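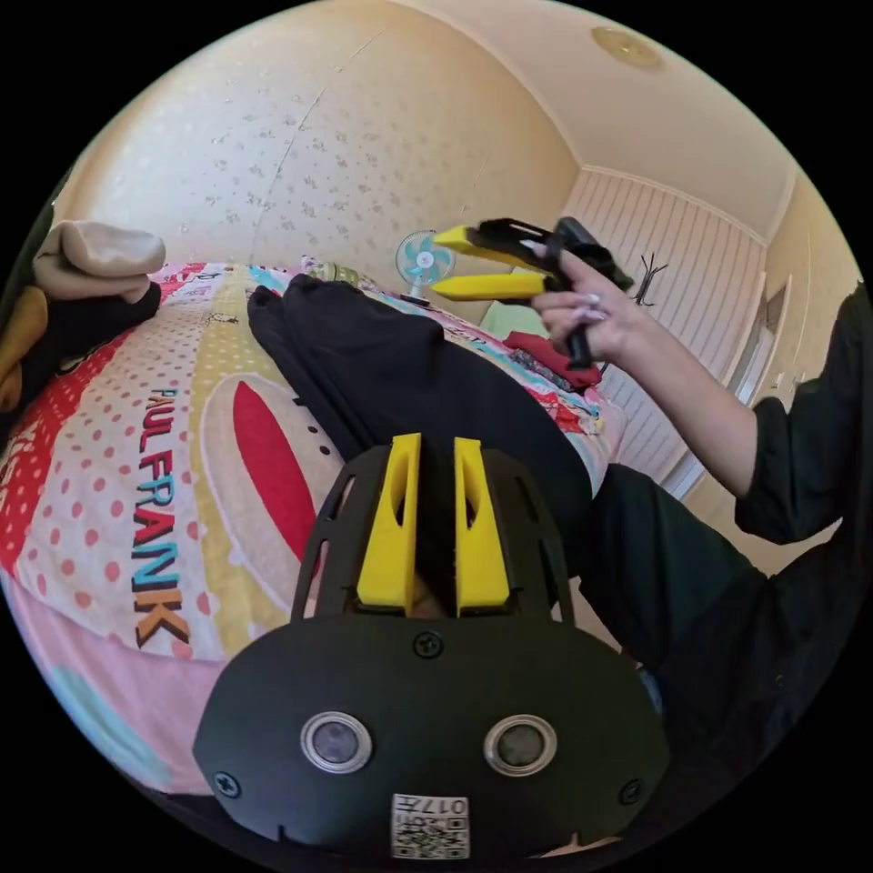 Laundry month at Torvik – notes from the folding crew

Hello again from the small and slightly linty corner of the newsletter! June was bedroom month for us, so if you've been wondering why half the team suddenly has strong opinions about how to fold a sweater, now you know. I promised Marwan I'd write this up before we all move on to kitchens and forget everything.

Quick recap for anyone who joined since spring. We're building up a set of examples for a system that is supposed to learn ordinary housework, and the way we do it is with hand-held grippers, one in each hand, in real homes. You pick things up with the yellow fingers and put them down with the yellow fingers, and the camera on the tool records what went on. Then you do it again. And again! A single example for us is one garment, from messy to folded and set aside, and it can take less than a minute or (if it's a hooded thing with a zipper) feel like most of a morning.

The target for the month was 3000 examples and we got there with a few hours to spare, spread over 14 homes. I did 245 of those myself, all in bedrooms, nearly all standing or perched next to somebody's bed. My back would like that printed in bold. If you're doing bedrooms next time, my advice is to sit for part of it. One knee up on the mattress works fine, and you can reach the far side without leaning like a crane.

Now for the fun part, the beds. We asked people to leave their own covers on, and I'm so glad we did. The one with the big PAUL FRANK letters and all the polka-dot stripes is my favorite cover of the whole month, hands down. Compare that with our practice room at Nendholm, where everything is plain gray and every shirt shows up beautifully. A model that has only ever seen a shirt on a gray table is going to have a bad day when it meets pink, yellow and red dots. Friederike has been saying this for ages and I used to nod politely, but after going through my own recordings I'm fully on her side. Dark clothes on a busy cover are easy enough to pick out. A bright T-shirt on a busy cover, though – I had to play one of those back twice to find the hem, and I was the one who folded it.

Some things I learned the slow way, in no order at all.

Go for the corner, and go in low. If you come straight down on a thin top the fingers close on a pinch of the cover as well, and up comes the bedspread along with your nice fold. I did this constantly in the first week.

Keep both tools where they can see the work. When I get tired my right hand drifts up and out to the side, and then for a good few seconds you've got two fingers pointing at the middle of the room and no clothing anywhere near them. Those stretches get trimmed, so it's only wasted effort, but it adds up. Friederike says she can tell what time of day it is from how far my elbow has wandered.

Don't tidy before you start! I know it's hard. You walk into someone's room and there are piles, and every bone in your body wants to straighten them. Leave the piles. The piles are what we came for. The only thing I move is anything that might roll or break.

Mistakes stay in. If you drop a sleeve, pick it up again and carry on. Marwan went through 44 of my early examples where I'd stopped and restarted the second something slipped, and he was very nice about it, but the upshot was that they were short on recoveries. We want to see the sleeve fall and we want to see it get picked up. So now I drop things with confidence.

And rest your hands between garments. The grippers aren't heavy when you first pick them up. Ask me again at four in the afternoon.

On the paperwork side, a small change. We used to write down the room type and the garment type and leave it there. From now on please add a line about the surface as well: plain, patterned, or very patterned (yes, "very patterned" is now a real option in Flalard, you're welcome). Also note whether you were sitting or standing, which changes the angle more than I'd have guessed. If you forget, Marwan will message you, and he'll be cheerful about it at first.

One question I keep getting is whether folding has to be good. No! Fold like you fold at home. I do sleeves in, then in half, then in half again, and Friederike does a sort of three-way roll that I still can't follow. Both are welcome. What we'd like you to avoid is switching styles in the middle of a garment, as those examples are a headache to label.

Next up is kitchens, starting with dish towels, and then we're off to Grikemau for two weeks of putting groceries away. I've asked for the towels because I feel I've earned something square. If you have a home we could borrow for a morning, particularly one with a loud tablecloth, let Friederike know and she'll set up a time with you. We bring our own tools and we leave everything folded.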